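silton-grip-compare

Notes + logs for the Gerkel vs Hlongwane fingertip trials, two arms, one table. Maintained by Hendrik Sibiya. Last edit March 3, 2018.

500 episodes, 15 Hz. Joint states in /log, wrist video in /cam. Timestamps drift a bit on long runs, will fix in May.
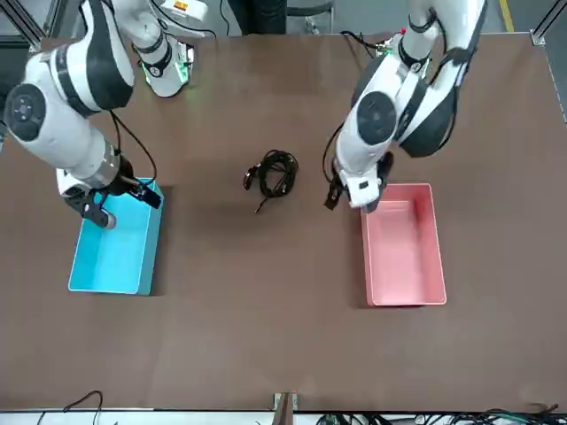
Cable sorting is the task that splits the two tip sets best. Rigid parts too easy. Start pose as shown, grippers over the blue and pink bins, cable coiled in between. Don't straigten it first.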